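How Do You Pick a Hand for a Robot?

Your hand can crack an egg, zip a coat and carry a heavy bag. You don't change hands between jobs. Robots usually do. A hand that is good at lifting boxes may be very bad at picking up a sock.

The hand of a robot is called a gripper. Engineers often try out several before they choose one. At a workshop called Hamik, an engineer named Judite Salgado tests grippers on one of the hardest things a robot can be asked to handle: clothes.

Why are clothes so hard?

A wooden block stays the same shape wherever you hold it. Clothes don't. Pick up a T-shirt by the sleeve and the rest of it hangs down and twists. Put it on a table and it makes a new set of wrinkles. A robot may never meet the same shape two times.

Cloth is also thin. To pick up one edge, the fingers have to get under it or pinch it without pushing it away. If they pinch too deep, they pick up two layers and the fold goes wrong.

Looking from the wrist

A robot needs to know where its fingers are. One way is to put a small camera on the wrist, right behind the gripper. Wherever the hand goes, the camera goes too. It is good for close work, but when the arm swings quickly the picture smears, just as your own photos do if you move while you take them. Dark fingers can also be hard to make out when there isn't much light on them.
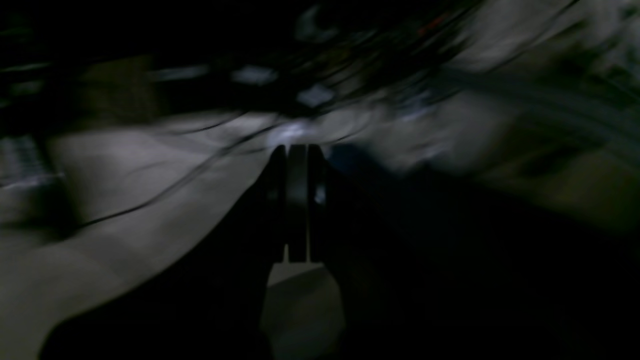 Looking from above

A second camera can be placed higher up, looking down on the table. It sees both arms and the whole shirt. It can't always see what is under the fingers, because the arms get in the way and their shadows fall on the table. For this reason Judite's team compares the two views. If the wrist picture is a blur, the robot can use the high one. If an arm is blocking the high one, it can use the wrist.

Two arms, one shirt

Try folding a T-shirt with one hand behind your back. It can be done, but it is slow. Two arms make it easier: one can hold the cloth in place as the other moves it.

The arms in the next picture are working on a navy-blue shirt with white stripes. Stripes are useful for this kind of test. When the cloth bends, the stripes bend with it, and that makes the creases easier to see. Look for the white plastic fingers, then for the little green circuit boards on two of them. Those boards are sensors.

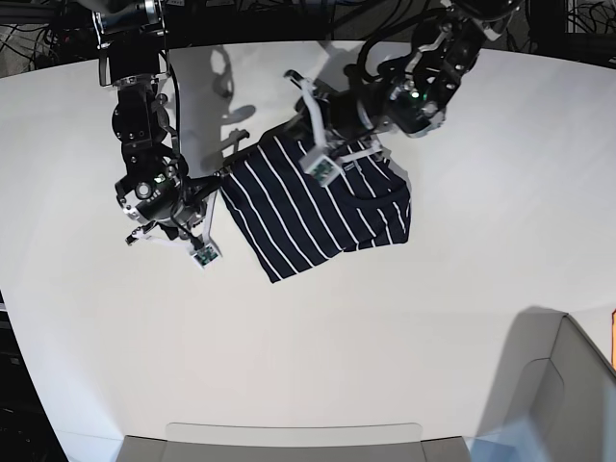

Page 50

Malachy Ó Riain works on the part of the robot called the controller. The controller is the computer program that decides how far each joint should turn and how hard the fingers should close. People do this without thinking. You hold a grape more softly than a hammer, and you don't have to work it out first.

Malachy tried two controllers with the same gripper. The first one closes the fingers by the same amount every time. The second one uses readings from sensors to decide when to stop. He gave each one 300 tries at picking up the edge of a shirt. The first controller managed it 259 times. The second did better on thick cloth and a little worse on thin cloth, so he is still making changes to it.

What makes a test fair?

Suppose you want to know which of two grippers is better. You have to keep everything else the same. Use the same shirt, the same table, the same lights and the same controller, and change only the gripper. If you change the gripper and the shirt together, you won't know which one made the difference.

The shirt should also start in many different positions. A gripper that only works when the shirt is flat and straight would not be much help with a pile of laundry.

When the arms move back, the team can check the fold. Are the edges straight? Is the top flat? Is any part still bunched up? A shirt can be neat at one end and crumpled at the other, so they look at all of it and write down a score.

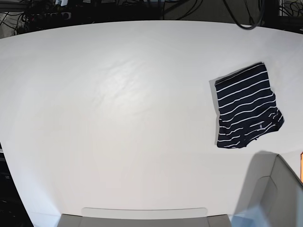 Try it yourself

You will need a T-shirt, two wooden clothespins and a friend.

1. Lay the shirt on a table.
2. Hold a clothespin in each hand. These are your grippers. Your fingers must not touch the shirt.
3. Fold the shirt in half, then in half again. Ask your friend to time you.
4. Do it again with one clothespin.
5. Now use two clothespins and close one eye. Was it harder to tell how far away the edge was?

Write down your times and compare them with your friend's.

Words to know

Gripper: the part of a robot that holds things.
Sensor: a part that measures something, such as light or pressure.
Controller: the program that tells the robot how to move.
Joint: a place where an arm can bend or turn.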